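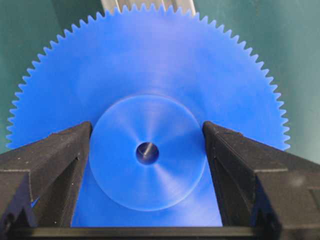 According to one early customer of the Gemis, writing on the maker's own support page, the kit "does everything the leaflet says, in an order the leaflet does not mention". The remark has been repeated in most accounts of the product since, and the maker, Dosutow, has never asked for it to be taken down.

Reading time: 3 minutes

The Gemis is a gear-handling kit for small robot arms, sold by Dosutow to workshops, colleges and people with a spare bench and a patient household. It consists of a two-fingered gripper, a small camera fixed at the wrist, a set of plastic practice gears and the software that is meant to bring them together. It is used for practising assembly jobs, chiefly picking up a gear by its hub and putting it on a shaft.

Background

Dosutow began as a maker of conveyor parts and came to robotics by way of a cancelled order. Its first gripper, the Langat, was strong, cheap and noisy, and sold mainly to owners who already had another one. The Gemis followed as a gentler design, with narrower fingers that could close on a hub without touching the teeth. The name is not explained in any of the company's papers.

Design

Spur gears were chosen for the practice set as they are awkward in a useful way. A gear may be held firmly and still refuse to go on, its teeth sitting squarely against those of its neighbour. The software answers this by turning the wrist a little and trying again, up to 11 times, after which it stops and shows a message reading "Please help".

The wrist camera looks along the fingers towards the part being gripped. A large gear can fill most of the view, which is handy for finding the bore and rather less so for finding the shaft. Dosutow's manual advises learning the shaft position beforehand. The advice is in an appendix.

Versions and price

The standard kit costs £784 and comes with five gears. A college pack adds spare fingers and a printed course, while an online service called Zendness stores recorded runs and lets owners compare them. Zendness is free for the first 60 days - long enough, in most cases, to forget that it was ever switched on.

Reception

Reviewers have generally liked the fingers and disliked the cable. Teaching staff praised the slow speed setting, which gives a class time to see a mistake coming and discuss it. Workshop owners were cooler, pointing out that a person can fit the same gear in around five seconds and seldom needs an update first.

A revised cable was promised for April. Dosutow later made clear that it had not said which one. The kit remains on sale with the original cable and a longer leaflet.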